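Snack Swap FAQ
Illstead Snack Swap – run by Aslı and Orhun Ertürk
Last updated 08/05/2024

We started the swap with a bag of sunflower seeds and a lot of opinions, and we love that so many of you want in! These are the questions that land in our inbox most. If yours isn't covered, write to us anyway. We like getting mail.

What is the Snack Swap?

You fill a bag with snacks you enjoy, we match you with someone who has done the same, and you trade. Some people meet on the steps of the Prusach Library, others mail their bags. Chinese snacks are the biggest group at the moment, then Turkish and Mexican, but anything packaged and unopened is welcome.

Do I need to be able to read the labels?

No, although it's a big part of the fun! Most of us get by with a phone translator and a bit of guessing. Start with the nutrition table, which is easier than it looks. On Chinese packets 克 means grams and 毫克 means milligrams, so you can find your way around the numbers before you know any other words. A value in milligrams is very often the sodium.
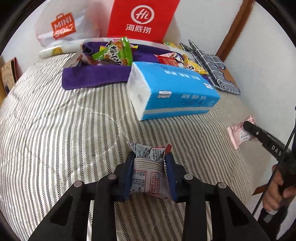
Back of a small packet, with the nutrition table printed sideways.

The percent column is the share of a daily reference amount. Check whether the table is per 100 grams or per serving, though. I once told Orhun that a tiny cracker had more salt in it than a pizza. It was per 100 grams. He still brings it up.

I have a food allergy. Can I join?

Yes, but please tell us on the sign-up form and don't rely on a phone translation alone. Ask your swap partner to stick to things with a label you can read with confidence. If a packet has lost its outer bag and there's no ingredient list on it, leave it out.

How big should my bag be?

A paper shopping bag with handles is just right. We suggest 10 snacks, and minis are fine. Lots of small packets beat one enormous bag of chips, because your partner gets to try more things and nothing goes stale on the counter. The weight limit for mailed bags is 2,000 grams.

What's the best way to sort everything?

On the bed! I know people who use the dining table, and Orhun is one of them, but a bed gives you so much more room and nothing rolls onto the floor. Put down a towel first so crumbs and sugar stay off the comforter. Then tip the whole lot out in a pile and look at it for a minute. That's my favorite part.
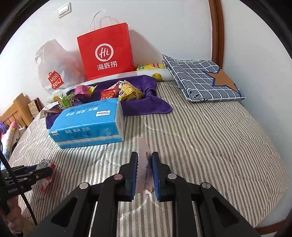

After that I go by how easily things get crushed. Puffed and crispy snacks wait to one side and go in last. Jelly cups and anything heavy go at the bottom. Candy fills the corners. A clear plastic bag is handy for the smallest packets, which otherwise slide down and turn up a week later, under everything.

Can I reuse shopping bags?

Please do. Restaurant bags, store bags, whatever you have saved in that one cupboard. Haidilao bags and MINISO bags are both good for this, and people seem to enjoy the mix. Just shake them out and check for old receipts.

Can I put in things that aren't food?

One or two small extras are fine. Tissues, stickers, chopstick rests, a postcard. Pocket tissues are popular with the spicy snack crowd, for obvious reasons. No medicines, and no drinks in glass.

What about dates?

Everything should have at least 2 months left. Chinese packets often show the production date plus a shelf life, so the date you see may be the day it was made. 保质期 is the shelf life and 生产日期 is the production date. Learn those two and you'll save yourself a lot of worry.

How many people take part?

Up to 300 in a round, and then we close the list. Matching is done by hand – by me, at the kitchen table, with tea – and I can't manage more than that.

What does it cost?

Joining is free. You pay for your own snacks and postage.

When is the next round?

October. Sign-up opens on the Illstead page, and there's a paper form at the Petersen Street bakery if you prefer a pen. Returning members keep their old number.

My partner sent something I really don't like. What do I do?

Pass it on! Somebody at work will love it. Orhun can't stand salted plum and I can eat a whole packet in one sitting, so in our house it has never been a problem.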